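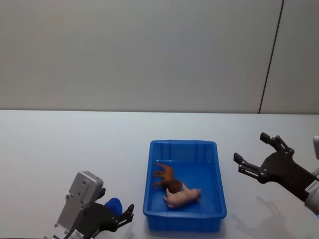
Does the Skalletti district guide cover state judges as well as members of Congress?

State judges are in it, down to the county level, along with their terms and military service. The 527-page paperback costs $36 and is easy to search by office. Entries are short and mostly accurate. Two appeals court judges in my district were listed under the wrong seat, and the index skips anyone appointed mid-term. The maps are too small to read. I'd buy it again for the court section.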